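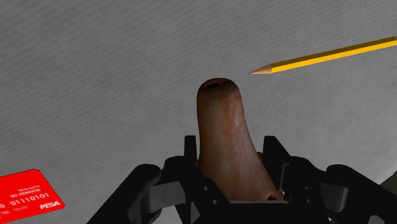 A brown, tube-shaped object held upright, computer rendering

The Rilwood sausage is a smoked pork sausage from the town of Rilwood, in the Anberg valley. It is firm, dark and heavily peppered, and is generally agreed to be better than it looks.

History

The recipe is credited to Zdzisław Kozłowski, a butcher who moved to Rilwood to open a bakery. The bakery lasted 2 months. His sausage found a readier market among the Illar quarry workers, who valued food that could survive a day in a coat pocket. The neighboring town of Illar also claims the recipe, on the strength of a letter it has so far declined to show anyone.

Preparation

Coarse pork is mixed with black pepper, marjoram and a little beer, then smoked over beech for 54 hours. Older cooks add caraway. Younger cooks add it too, but call it a variation.

Festival

A sausage fair is held in Rilwood each November and draws 3,000 visitors, slightly more than the town has parking for. The main event is a tasting contest with 13 classes, including one for mustard. Illar has entered every year and has won only the mustard.

See also
Anberg mustard
Smoked meats
Illar letter dispute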